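Every November, about a week before the clocks go back to being wrong in the other direction, the ladies' group at our church in Tritarville hands out the gift exchange slips. You draw a name, you buy a present, you wrap it in paper that will be in the trash within the hour. The limit is $15. I have been doing this long enough to own four candles that smell like a cabin I would never stay in.

I'd like to make a modest case for giving it up. I love Christmas. I cry at the second verse of almost anything. But the exchange has become a chore we all perform on each other, and I include myself, having once given a very nice retired dentist a mug shaped like a reindeer's head.

Last year Wanpen Thepsuriya stood up at the planning supper and suggested we put the gift money toward the Clalinside pantry instead. She had done the arithmetic on a napkin. The silence was the kind you get when someone mentions cholesterol over pie. Then a voice from the back asked whether we could do both, and so we did both, and everybody was tired by the tenth.

Still, the pantry got $750 out of it. Over the whole season, with the other churches and the Yensuk Street school pitching in, it took in $3,925. I don't know what the candles came to, and I would rather not.

The argument against me is that presents are fun, and that children should see grown-ups give things to each other. Fair enough. My own two would riot if the tree had nothing under it. But children also notice when their mother is in a parking lot at nine at night muttering about bath salts. Advent is supposed to be about waiting, and I have done a great deal of mine in the checkout line at Fomon.

So I'm proposing one year off. Keep the supper, keep the carols, keep the punch, which is terrible and which I would miss. Put the money in an envelope with your name on it or without. If you can't bear to arrive empty-handed, bring something small and useful that a person might pack in a suitcase, and let whoever wants it take it home.
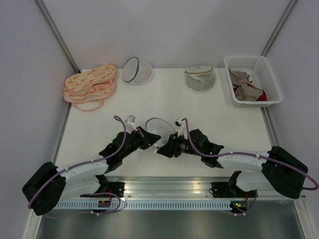
Sleep masks and mesh laundry bags.
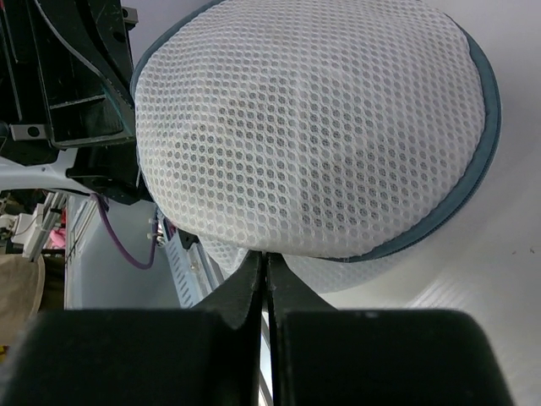 What if I've already bought my gift for this year?

Bring it along to the supper and put it on the side table, and anyone who would like it can have it. You don't need to buy another one or add to the envelope unless you want to.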